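Geltden opens overnight freight link between Chisholm and Larnmont

Export shippers in the Chisholm district now have a direct rail path to the port at Larnmont. Geltden's new container shuttle made its first trip in February, and bookings are open for the autumn grain and pulse season.

The train covers the 532 kilometres overnight, leaving the Chisholm terminal at 7:40 pm and reaching the wharf sidings before the morning shift starts. It runs two return trips a week to begin with, carrying standard and high-cube containers along with a limited number of refrigerated boxes on powered wagons.

"We've wanted to run this train for years, and seeing it pull out of Chisholm with a full load was a real thrill," said Enda Ó Ceallaigh, General Manager Intermodal at Geltden. "Growers and processors out here make terrific products. They've been trucking them to the coast through the night, in all weather, and now they can drop a container at the local terminal in the afternoon and have it at the port by breakfast."

Until now, containers from the district travelled by road or went the long way round by rail, with a change of trains and often a day or more waiting in the yard. The shuttle runs straight through, with a single crew change at the halfway loop.

The service is operated with locomotives and drivers supplied by Caltov, which also looks after wagon maintenance at its Larnmont depot. Caltov has taken on 20 new staff for the contract, most of them based in Chisholm, and the first group of trainee drivers has already started route learning. They're a keen bunch, and we're delighted to have them on the line.
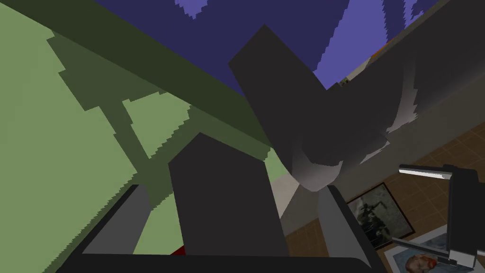
Terminal upgrades at Chisholm

The Chisholm terminal has been given a good going-over ahead of the launch. The hardstand has been extended and resealed, the old loading road has been relaid in heavier rail, and there is a second truck gate on the eastern side so that drivers dropping off empties no longer queue behind loaded vehicles. Storage capacity has grown by about 100 containers.

A new booking system lets customers reserve space on the train, choose a gate time and follow their container through to the wharf. Paper consignment notes will still be accepted at the gate office until the end of the season.

What customers need to know

Containers must be through the Chisholm gate by 4 pm on the day of departure. Refrigerated boxes have an earlier cut-off of 2 pm to allow for temperature checks and plugging in. Dangerous goods can be carried by prior arrangement, and shippers should allow extra time for the paperwork.

In the other direction, the train brings back empty containers for packing, plus imported fertiliser, machinery parts and general freight. There is plenty of room on these inland trips at the moment, and Geltden would love to hear from local businesses bringing goods in through Larnmont.

"If demand keeps up the way it has started, we'll be looking at a third weekly trip," Mr Ó Ceallaigh said. "The train paths are there and the crews are being trained. It's a great time to be moving freight by rail in this part of the country."

Bookings and rate enquiries can be made through the Geltden intermodal desk or in person at the Chisholm terminal office.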